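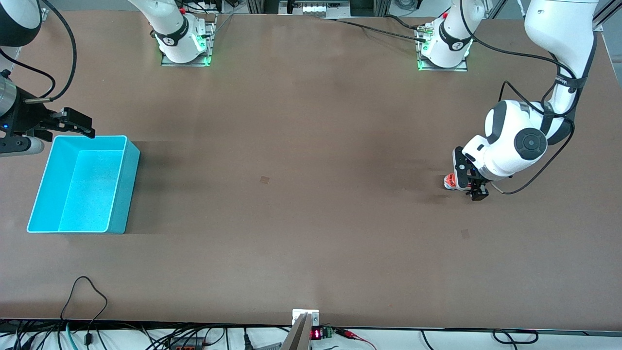

Search this site Enter keywords

April 27, 2022
Duangjai Wiriya

3. What people call the colours between blue and green

3.1 Getting the words

I started out wanting one tidy list of colour words and ended up with a shoebox full of them. The plan was simple enough. I had printed 21 painted cards at a small shop in Zelell, all somewhere between a plain blue and a plain green, and I asked people to write down whatever they would call each one if they were talking to a friend. They could leave a card blank. They could write two words, or five, and one gentleman in Mösli wrote what I can only call a short poem about his aunt's bathroom (I kept it, but coded it as "turquoise").

We sent out some 700 sheets and, once the blanks and the unreadable ones were gone, I had 3554 usable answers to type up. I did the typing myself over most of September, with the radio on, and I'd recommend it to anyone who works on naming. You notice things at the keyboard that vanish in a table. People warm up, for one. The first few cards get "blue" or "green" and very little else, and then round about the fifth card somebody remembers the word "teal" and uses it for everything until the bottom of the page!

I did try shuffling the order for the Ledimier group, and the same thing happened there, just with different cards getting the teal.

3.2 Cyan is a word for things on paper

"Cyan" gave me the most trouble. Everyone I spoke to afterwards knew it, and hardly any of them had written it. When I asked why, they told me about printers. It was the name on the ink, they said, and you wouldn't say it about a jumper or a front door. I found this lovely and slightly annoying, as I use the word all the time myself — the plastic bin at the left of Figure 1 is cyan to me and I wouldn't think twice about it. My neighbours would say light blue, or turquoise, or "that bright one".

The people who did write it tended to be younger, and they used it for only 2 of the cards. I was stricter than I needed to be in coding here: "cyan blue" went in with cyan, but "a sort of cyany green" went in the pile marked unsure, and that pile got rather big. Anyone who wants to recode it is welcome to the sheets.

3.3 Brown, while we're at it

Several readers of the first draft wondered if the surface under the cards mattered. I think it might. In Bronasine we worked on a white cloth and in Mösli on a bare brown table, and the Mösli answers lean towards blue for the middle cards. A warm brown background ought to push a doubtful colour that way, at least going by what I was taught, but the two groups also differed in age and in how good the light was, so I can't pull the one apart from the other. I should have taken the cloth with me. It was in the car.

I've left both groups in the main table, marked by town, and the next section goes through the cards where they disagreed most.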